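# Why Tape Comes on a Roll

Sticky tape is a long, thin strip with glue on one side. Packing tape on a full roll is often 50 metres long. Stretched out straight, that would reach from one end of a swimming pool to the other. Wound up, it fits in your hand.

## What tape is made of

Most packing tape has two main layers.

- **The backing.** A thin sheet of plastic or paper. It gives the tape its strength.
- **The adhesive.** The sticky layer. "Adhesive" is the technical word for glue that holds one surface to another.

The adhesive on packing tape is called *pressure-sensitive*. It does not need water or heat. It grips when you push on it, so rubbing the tape down with your thumb makes a stronger join than just laying it on the box.

## Why the roll does not glue itself shut

Each turn of tape is stuck to the turn underneath. It still peels away. The outside of the backing is usually made very smooth, or has a slippery coating called a *release coat*. The adhesive holds on to its own backing firmly and to the release coat only weakly. When you pull, the weak join lets go first.

## The core

The hole in the middle of a roll is surrounded by a tube called the core. Many cores are made of paper strips wound round and round in layers and glued. One strip of paper bends easily. Several layers glued into a ring are stiff, and the ring keeps its shape when the tape is wound tightly on top.

A roll can rest in two ways. Flat on its side, it stays where it is put. Standing on its edge, it touches the floor along a narrow strip only, and a small push can start it rolling. A box with walls stops it from going far.
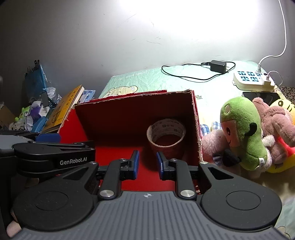 *A roll of tape standing upright in a red cardboard box. The box is on its side, with brown cardboard showing along its worn edges.*

## Why a red box can be brown underneath

Cardboard is made from wood fibres pressed into sheets. The fibres are often brown. To make a coloured box, the factory prints ink on the surface or glues on a coloured sheet. The colour is very thin. Edges and corners get the most rubbing, so the colour wears off there first and the fibres begin to fray.

Frayed edges are a problem for tape. Loose fibres stick to the adhesive and pull away from the box, and the tape comes with them. Put tape on a smooth part of the cardboard where you can.

## Try it: the strip test

You will need packing tape, a ruler, scissors, an old cardboard box and an adult to help with cutting.

1. Cut two strips of tape, each 20 cm long.
2. Lay the first strip on the box without pressing. Leave a little of one end free to hold.
3. Lay the second strip beside it in the same way, then rub it down firmly with your thumb.
4. Peel both strips slowly.
5. Look at the sticky sides. Compare how many fibres each one has picked up.

Write down your results. Thabiso Naidoo's class repeated the test in August with the box at 22 °C and again after it had been in the fridge. Most adhesives become stiffer when they are cold. Try both and see which strip is harder to peel.

## Words to know

**Adhesive:** a sticky material that joins surfaces.

**Backing:** the strip that carries the adhesive.

**Core:** the tube in the centre of the roll.

**Fibre:** a very thin thread, such as those in paper and cardboard.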